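Reading time: 7 minutes

From: Mawar Yusof
To: Home Sorting list
Date: 5 March 2024
Subject: Re: Crates or baskets for the bags-of-bags problem?

Hello all,

I've been meaning to answer this since it came round, and then I kept tidying things in order to have something to say, and then the tidying took over. Sorry Bryn! I've left your message in below so people can follow along.

> I'm at the point where every flat surface in the back room has a bag on it,
> and half the bags have other bags in them. My sister swears by wicker
> baskets. My neighbour says get plastic crates and be done with it. I bought
> two fabric cubes from the supermarket and they've both gone saggy.
>
> What do people use? And how do you stop the sorting table turning into
> the place where things live? I clear mine on a Sunday and by the middle of
> the week I can't see it again.
>
> Also, does anybody line their crates? Mine would be for a mixture of craft
> stuff, batteries and cables, gloves, that sort of thing.
>
> Bryn

Right. I'm on the side of your neighbour, and I'll tell you how I got there, because I did go through the wicker stage myself and it cost me a good cardigan (snagged all down one cuff, never recovered).

Wicker looks lovely on a shelf with a folded blanket in it. If all you're keeping is blankets, have wicker! But you said batteries and cables, and small things in wicker go straight to the bottom and then work their way into the weave. I found a drawing pin in one of mine with my thumb. You can line them, of course, but by the time you've made a liner and taken it out to wash it and put it back the wrong way round, you may as well have bought a thing with solid sides to begin with.

Fabric cubes I gave up on quicker. I had the Lustetti ones, the folding sort with a card panel in each side, and they were fine for a month. Then I put some jars in one and carried it downstairs by its handle and heard the stitching go. It still holds wool. I wouldn't ask any more of it than that.

So, crates. I've got 16 of them now, which sounds like a lot when I type it, but eight are in the loft with Christmas and camping things and I don't think about those from one year to the next. The other eight are the working ones. They're a mixture. Three are Nivberg, which I like because they nest when they're empty, and the rest have come from all over, two from a greengrocer who was closing down and let me take them off his hands for nothing. The greengrocer ones are the best of the lot. Thick walls, proper rim, and a slot you can get your whole hand through, gloves and all. The thin sort you get in the bargain shops have a handle with a sharp seam on the inside and you feel it in your fingers for the rest of the day.

If you're buying, put your hand in the slot in the shop and lift. You'll look a bit odd but you'll know.

Colour: I used to think it didn't matter. I had a whole run of grey ones, very smart, and I could never remember which was which, and they disappeared in the cupboard under the stairs where the light is poor. Bright ones are ugly and wonderful. When I say to my husband "it's in the green one" he goes and gets it, whereas "it's in the third grey one along" used to end in a conversation. I do have a label on some of them too, but nobody in this house reads a label. They'll go for a colour every time.

Now, the bags inside bags. I recognised this so strongly that I laughed out loud at the kitchen counter. What I did, last August when it was too hot to do anything sensible, was tip every single bag out on to the floor and make myself say what each one was for. Most of them weren't for anything. They were just the bag that a thing had come home in, and the thing had stayed in it. There was a Verora carrier with a pair of tights still in the packet, and a receipt from a shop that's been a dentist's for years. There was a padded envelope full of curtain hooks. I have blinds.

After that I made one rule and I've more or less stuck to it. A carrier bag can go in a crate for as long as the job lasts, but it comes out when the crate goes back on the shelf. So if I'm sorting out a drawer, I'll have a bag open next to the crate for the rubbish and the bits for the charity shop, and when I've finished the bag goes out of the door. I don't tie it up and tuck it down the side "for now". For now is how I got into the mess in the first place.

As for how you do it on the table, I'll tell you my way and you can take what you fancy from it. I work with one crate up on the table at a time. One! It's so tempting to get four up there and feel like a proper operation, but then there's nowhere to put anything down, and you end up with piles on the chairs. With one crate up you've got all the rest of the tabletop to spread things over and you can see what you're doing. Things come out to the right of me, get looked at, and go either back in the crate or in the bag. I'm right-handed, so do it the other way about if you're not.

I stand the crate at the near edge, by the way, so that I'm looking down into it. For ages I had it at the back against the wall and was reaching over everything to get at it, knocking things flying with my sleeve. Moving it forward made a daft amount of difference to my back.
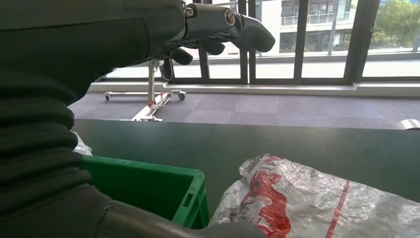
The other thing that helped me was a table with a wipeable top. Mine used to be bare pine, and pretty, and I was so frightened of marking it that I kept a cloth on it, and the cloth was what made it comfortable for things to stay. You put something on a cloth and it looks as if it's been laid out nicely. You put the same thing on a plain hard top and it looks as if somebody's left it there. I can't explain it any better than that, but try taking the cloth off, Bryn, if you've got one, and see whether you last until Thursday.

Do mind the light as well. I like to sort near a window because you can tell navy from black, and you can see whether a thing is dusty or stained. A lot of what I threw out in the end I'd only been keeping because I'd never had a good look at it.

You asked about lining. I don't for most things. For the batteries and cables I cut a piece from an old Xie bath mat (the rubbery sort with holes in) to fit the bottom, and it stops everything sliding to one end when you pick the crate up. For gloves and scarves I don't bother, and for craft things I use shoebox lids as trays inside the crate, two side by side if they'll go. Please don't buy special dividers. I did, and they were a centimetre too wide, and I spent an evening with a bread knife.

With the batteries, keep the used ones out of there altogether. I have a jam jar for those on the windowsill and it goes to the supermarket bin when it's full. I used to have old and new in together and was forever testing them in the kitchen torch.

On keeping the table clear all week, I'm not going to pretend I've cracked it. The post still lands there. What I've stopped doing is having a big clear-out on a set day, because I'd let it all build up knowing the day was coming. I do one crate while the tea's cooking, a couple of times a week, and if it isn't finished by the time the potatoes are done then whatever's left on the table goes back in the crate as it was. It's not very thorough. Some crates have been round three times before I got to the bottom of them. But we do eat at the table, and that wasn't true a year ago!

One warning about stacking, as I know somebody will ask. Two high is fine. Three high and you'll never open the bottom one again, you'll go and buy another roll of sticky tape instead. I've got five rolls of sticky tape. I know exactly which crate they were in.

If anybody has found a decent lid that fits the greengrocer sort I'd be very grateful to hear, as mine never came with any and the dust gets in over the winter. I've tried a tea tray, which is nearly right but slides off if you breathe on it. And does anybody know how to get the gluey remains of an old price sticker off plastic without it going cloudy? I've tried washing-up liquid and I've tried cooking oil. The oil worked but I can still smell it.

Bryn, let us know what you go for. If you're ever passing you can have two of the grey ones, they're perfectly good and I'd be glad to see the back of them.

All the best,
Mawar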